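**Stripping an old office tower, what order?**

**vondley40:** I have the same model of tower as the one in the picture, two memory modules in it, and I want to take it down to the bare case this month. Do you pull the drive first or the memory first? Mine has blue rails clipped to the drive and I'm nervous about snapping them.

**Prika:** Drive first. Leave the rails on it so they don't get lost, and stand it somewhere out of the way. Then memory, then the card, and the processor last. Lay the case flat before you start. 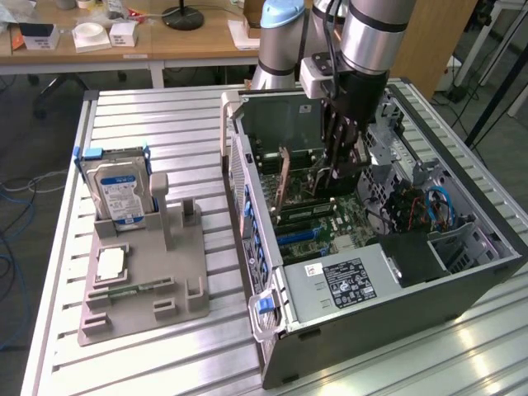

**mollah_6:** I'd do the card before anything else. A tall card gets knocked every time you reach past it – I bent one that way in September.

**Prika:** Never had that happen. Just go slower.

**Gizella Szűcs:** Either order works. Unplug it and hold the power button for a few seconds before you touch the board. And put the processor down in something with a recess, pins protected.

**vondley40:** Card first, then. Will start after 6 tonight and post if the rails break.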